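Serving Trays and Tableware: Frequently Asked Questions

What size is the Ullari tray?
The large tray holds a bowl and a plate side by side. Please measure your table first if it is a narrow one.

Can I use it on top of a tablecloth?
Yes. Smooth the cloth out and put the tray down flat, then set the bowls and plates.
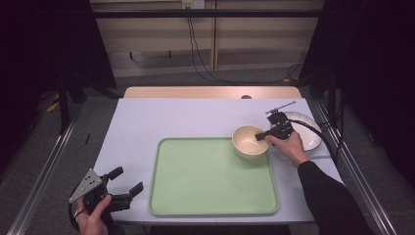 One customer in Prornilbridge wrote that her cloth kept sliding on a bare tabletop, and that a thin felt pad under it solved the problem. We sell the Bassey pad in 2 sizes.

Is the tray dishwasher safe?
Top rack only, up to 40 °C. Wash by hand if the rim is scratched.

Do bowls and plates come with the tray?
No. Trotier bowls and plates are sold separately, in sets of 3.

How do I order a replacement?
Quote item 1231 on the order form. Replacements ordered in November may ship late.

Page updated 02/08/2018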